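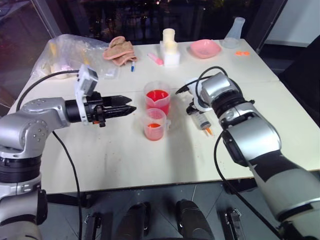

Workshop tips: moving small amounts of liquid with a two-arm setup

Posted 21 January 2020 by Tadeo Vergara

These are working notes on getting two arms to draw colored water into a syringe and move it between beakers. Most of them came out of a comparison we ran at Silgate in December, where we tried 2 ways of teaching the task and kept score. The results are further down. The tips come first, for people who already have arms on a bench and want fewer spills.

Setting up the bench

Use a white or very light tabletop if you have one. Spills of colored water show up on it right away, and the wrist cameras have an easier time with clear plastic when the background is plain. Glare is the drawback. Turn off any lamp that sits directly over the beakers and light from the sides.

Keep the beakers where both arms can reach them without stretching. An arm that is nearly straight has little room left to correct, and the last inch of a syringe approach needs correction. On our bench the good area is about the size of a dinner plate. I marked it with tape on the underside of the table edge, where the cameras don't pick it up.

Leave some ordinary things along the back of the table. We train with cloths, pens, bowls and bags back there and move them between sessions. A policy trained on a bare table did badly the first time someone left a marker out.

Check for seams. If the bench is made of more than one section, run a finger across the joint before setting a beaker over it. A small lip is enough to tilt a light beaker when it is pushed.

Cables

Route each cable over the top of the arm and leave a loop at the shoulder. Move every joint through its full travel by hand before you tie anything down. A cable that is too short pulls on the wrist, and the pull shows up as a small, steady error at the syringe tip. We spent two days blaming calibration for that one.

A cable that is too long will sweep the table. Watch the low side of the loop when the arm comes in flat.

Coloring the water

Plain water in clear plastic is hard for the cameras and hard for the person scoring the run. Food coloring fixes both. Red works well against white. Use two strengths if you are pouring or drawing between containers, so you can tell at a glance whether anything was transferred.

Mix it fresh each morning. Old mix leaves a tint on the sides of the beaker, and the tint can be read as a higher level than what is really in there. Rinse syringes between sets for the same reason. Residue in the barrel made our level reading drift, and we threw out part of one afternoon before we caught it.

Cold water and a drop of dish soap take the tint off most plastics. Don't use an abrasive pad. Scratched plastic scatters light and is worse than stained plastic.

Gripping a syringe

Flat fingers and a round barrel are a poor match. Put a thin rubber pad on each finger. We used Griltex pads and changed them when the surface went shiny. Cut the pad a little wider than the finger so the edge doesn't catch the flange.

Set the closing force low and bring it up until the barrel stops turning when you twist it by hand. Stop there. Any more and the barrel goes slightly oval, and the plunger sticks.

Hold the barrel high, close to the flange, with the tip pointing straight down. Holding it low blocks the wrist camera's view of the tip.

Take the needle off and put it away before anything else. A blunt plastic tip is all this job calls for.

What we compared

The question was narrow. When a person guides the arms to record examples, is it better to record the whole task in one go, or to record it in short pieces and join them later?

For the first method, the operator did everything in one take: pick up the syringe, lower the tip into the beaker, draw, lift, move, empty, put the syringe down. For the second, the operator recorded 3 pieces separately – pick up and approach, draw, move and empty – and started each piece from several slightly different positions.

Both methods got the same number of recordings, 800 in all, split evenly. The same operators did both, on the same bench, with the order mixed so that nobody did all of one kind while fresh and all of the other while tired. The training settings were left alone between the two. Orellana, the group next door, scored the trial runs from video without being told which method they were watching.

What we found

Recording in pieces did better overall. The gain was nearly all in the approach. With whole-task recordings, the arms had seen few examples of a tip arriving slightly off center, and when it happened they tended to press down on the rim. With pieces, they had seen plenty of awkward starts and usually backed up and tried again.

Drawing the liquid was the same under both methods. Once the tip was under the surface, neither had much trouble.

Emptying was slightly worse with pieces. The arms sometimes paused at the join between drawing and moving, and a drop would fall on the table during the pause. Overlapping the recordings by a second or so at each join reduced this. It did not remove it. Starting the lift before the end of the draw recording helped more than the overlap did.

We did not test thick liquids, foaming liquids or anything that matters if it spills. I would not carry these results over to those.

If you want to try it

Record the approach separately even if you record everything else in one take. That gets most of the benefit for little extra work.

Move the beaker a little between recordings. A finger's width is plenty. Turn it too, so the spout doesn't always face the same way.

Score from video, and have somebody else do it. I was too generous with my own runs when I checked them against the Orellana sheets.

Write down the fill level before each run. A run that looks like a failure to draw is sometimes a beaker that started too low for the tip to reach.

Keep the failures. We sorted ours by where they went wrong – rim, plunger, drip, dropped syringe – and the sorted pile was more useful for planning the next recordings than the success rate.

Cleaning up

Park the arms before wiping the table. Wipe toward you, away from the bases, and lift the cables instead of pushing the cloth under them. Food coloring that dries in a table seam is stubborn, so run a damp cotton swab along the joint at the end of the day.

Store beakers upside down on a towel and syringes with the plungers out. The pads can stay on the fingers overnight. Our log sheet and the scoring sheet are in the Clastden folder, and both can be copied and changed to suit your bench.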